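2 Jul 2026, Culdale reading notes
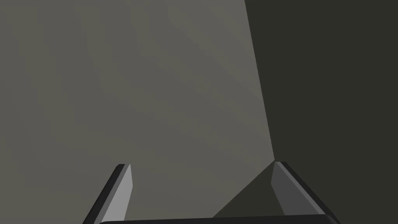 Back on the Stelmakh sermons (folder 11 now!) and I keep tripping over the word "providence." He leans on it 109 times, and I swear it shifts meaning halfway through, from God's plan to plain good weather. My head today is that flat gray surface, no markings anywhere, so I'm going slowly. Page 619 quotes a psalm I can't place - Kumthorpe's hymnal might have it. Need to check before November. Also, who borrowed the concordance?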